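ponon-users mailing list
Re: [ponon-users] Planner goes under the table, not over it
June 30, 2018

On the list, the Duroren maintainer wrote:
> Can't reproduce. Our planner treats the tabletop as solid and
> stays above it. Are you sure the table is in your collision world?

I was sure, which should have been a warning. The table is in there. Its mesh is 2 cm lower than the one we render, left over from the February export of the Urndale dining room, and nothing in the Rowbotham loader complains when the two disagree.

I ran 457 seeds overnight. 70 of them picked a wrist pose below the tabletop, and the planner called every one collision free. It has a very calm way of being wrong.

Raising the sample limit to 300 changed nothing except my electric bill. I'd like a startup check that compares visual and collision bounds and refuses to run if they differ. A warning would do - but I know how I treat warnings.

Can someone tell me if the loader caches hulls by name? We have several chairs and I no longer trust any of them.

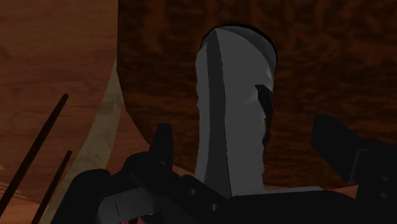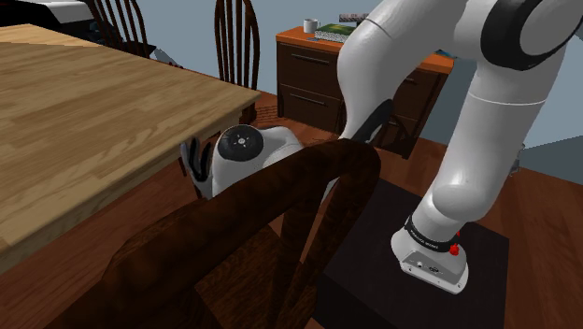
Renders from the dining room sim: gripper close up first, then the wider view with the arm and table.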